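Filed under: Gear Talk / Hoops at Home

Hollitz Henerby Rebounding Net
Sep 30, 2021
429 shares | 11 comments

I put off buying a return net for years, so take this as the page I wish I'd read back in February, when I was still chasing every miss down the driveway (we live on a hill, and the ball knows it!).

The Henerby hooks over the pole behind your rim and kicks the ball back out to you. I've put up 1,708 shots with it so far, free throws mostly, and I made 785 of the first batch before I stopped writing them on the garage wall. The net is nice and tight out of the bag. It loosened a little on the left after the first month, so I gave the straps another pull and it's been fine.

Setup took me one evening with a stepladder. The instructions want you to start with the lower straps – do that, I didn't, and I had to take the whole thing down and go again. My old Tessier net was quicker to hang but it sent everything back at shin height, and I'm too old to scoop balls off my shoes.

It comes in the regular size and the wide one. I have the wide and I'd get it again, especially if you shoot from the corners. Spare straps are sold separately through Priltarine, and shipping was quick both times I ordered. 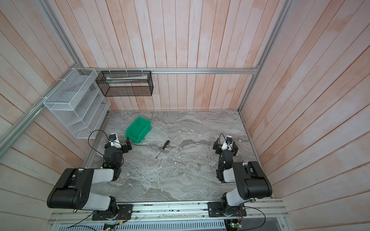
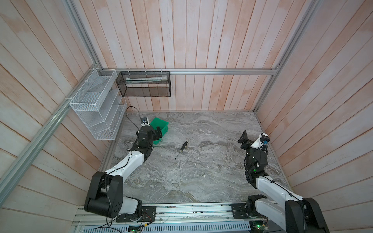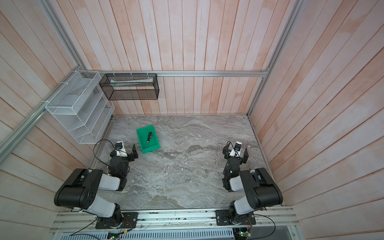 Pale pinkish plank walls with silver aluminum rails.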